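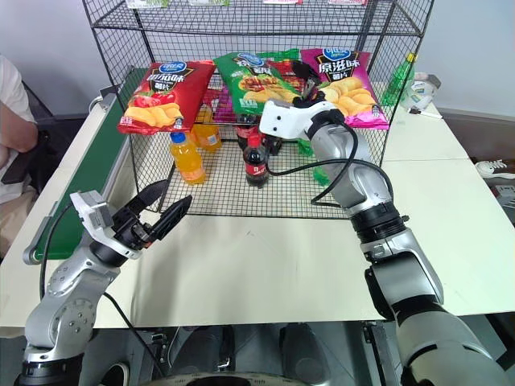
关于我们

Skunton 是一家做测量仪表的公司，办公室和工厂都在 Skurkden。我们的主要产品是面板式的压力显示表、湿度显示表、流量计数器，还有给它们配套的传感器和小型电源模块。买我们产品的客户，多数是做设备的小工厂、修理店、学校的实验室，也有一些喜欢自己动手的个人。

公司开始的时候，只有七个人，租一个不大的车间，替别的厂焊接电路板。后来有客户问我们，能不能做一种压力表，显示的数字大一点，在比较暗的机房里也看得清楚。我们试着做了一批，客户觉得好用，就再来订货。从那以后，我们慢慢把代加工的工作减少，把时间放在自己的产品上面。

现在我们的产品目录里有458个型号。这个数字看起来很多，其实其中很多型号是同一个表，只是外壳颜色、接线方式或者供电电压有不同。如果您不确定要选哪一个，请先写信给我们，告诉我们您测什么介质、安装孔多大、用什么电源，我们会帮您选。选错型号再退回来，对双方都比较麻烦。

产品系列

Ahn 系列是压力和真空显示表，适合空气和没有腐蚀性的气体。它有两个报警输出，可以分别设定上限和下限。请注意，Ahn 系列不能直接测量油和水，测液体要另外加隔离装置。

Flirport 系列是流量计数器，接脉冲输出的传感器使用。断电以后，累计的数值会保存在里面，重新通电可以继续计数。老的型号需要按住两个按键才能清零，新的型号改成在菜单里清零，说明书里有写。 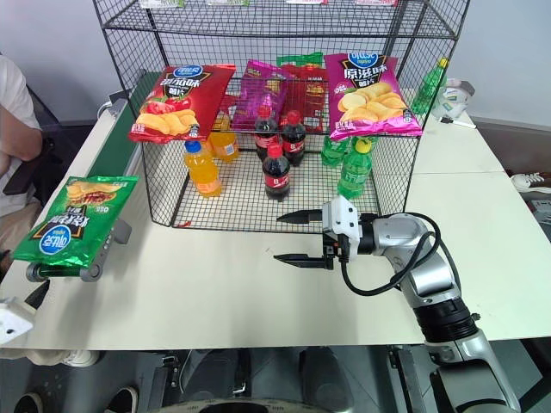
货架一角，中层摆放大包薯片

生产和检验

每一只表在出厂以前，都要通电老化60小时，然后和标准表对比。对比的记录我们保存在公司，客户如果需要，可以凭机身背面的编号来要一份复印件，不收费用。传感器和显示表一起购买的时候，我们会把两个配成一对来校准，所以请不要把不同盒子里的传感器互相交换使用。

我们自己做的工作包括贴片、焊接、组装、校准和包装。塑料外壳是请外面的模具厂生产的，外壳到货以后由我们检查尺寸和表面。液晶屏也是外面购买的，有时候不同批次的背光颜色会有一点点差别，这个不影响读数，但是如果您的设备需要颜色完全一样，请在订单里说明，我们尽量用同一个批次发货。

订货和服务

标准型号没有最少数量，一只也可以卖。需要印客户自己的标志或者改变量程的，最少500只起订，样品可以先做，样品费用在正式订单里扣除。

保修的时间写在每个产品的说明书最后一页。因为接错电源而烧坏的表，不在保修范围以内，但是我们可以修理，只收零件的钱。寄回来以前请把电线拆下来，并且在盒子里放一张纸，写明故障的情况和您的联系方式。我们收到过几次没有写名字的包裹，到现在还放在维修部的架子上。

每年八月，工厂会停下来做设备的保养，这段时间可以接受订单，但是发货会比平时慢一些。技术问题还是照常回复。

我们的说明书有中文和英文两种。英文的部分由我们自己翻译，可能有写得不够好的地方，如果您发现错误，欢迎告诉我们，下一次印刷的时候会改正。

本页更新于2019年1月13日。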